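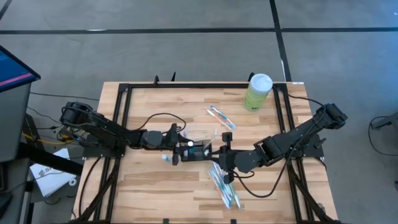 2 min read

Dunmore vole skulls – README

Measurements and tissue IDs for voles trapped on both sides of the Drolthorpe river. Question was whether the two banks hold one species or two. Data only, the write-up is separate.

By the Dellbridge small mammals group. Last touched February.

What's in it

2,744 animals trapped, 2,675 kept after cleaning. The rest were juvenilles or had broken skulls. 17 trap sites, numbered upstream to down. Site 9 got moved uphill after the first flood, so treat 9 and 9b as separate.

skulls.csv – one row per animal, all lengths in millimetres
sites.csv – site number, bank, habitat, elevation in metres
crosses.csv – the captive pairings, 192 rows

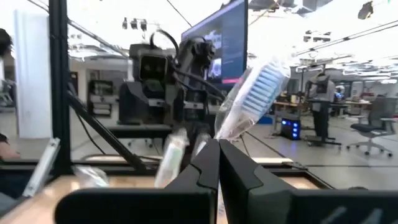 Blank cell means not measured. Zero means zero. Please don't fill the blanks with zeros, has happened twice now.

Fur colour is scored 1 to 5 against the card. Two scorers for the early sites, one after that. Scores drift a bit paler toward the end, check the scorer column before you make anything of it.

About the crosses

Pairs were same bank or opposite bank. A litter counts if any pup reached weaning. Opposite-bank pairs do produce litters, and some of those pups went on to breed. So no hard barrier in captivity. Says very little about what they do in the wild – cages make odd couples.

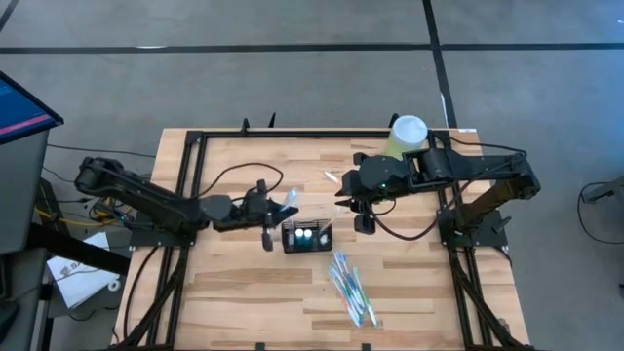

We use "form A" and "form B" in every file. Not species, not subspecies. Form is assigned on tooth pattern alone, so don't turn around and test whether tooth pattern predicts form. Old labels from the Stollero catalogue are kept in old_name for anyone matching to museum skins.

Known problems

- Site 4 tail lengths look short, probly a bad ruler. Left as is.
- Ear notch IDs repeat between years. Use animal_id.
- Sex missing for most of site 12.
- Hybrids called by eye in the first season, by markers later. See call_method.

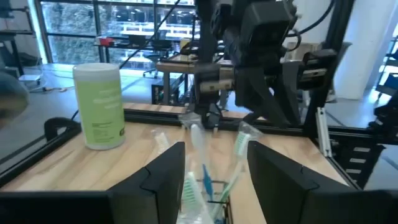 Reuse

Free for research and teaching, credit the Dellbridge group. Exact trap coordinates are held back, ask if you need them. If you find an error send the animal_id and the column, not a screenshot.

Still to do: redo site 4, add the marker table, tidy the column names.

3 shares | 2 comments

Contact the data desk | © Dellbridge small mammals group | Back to top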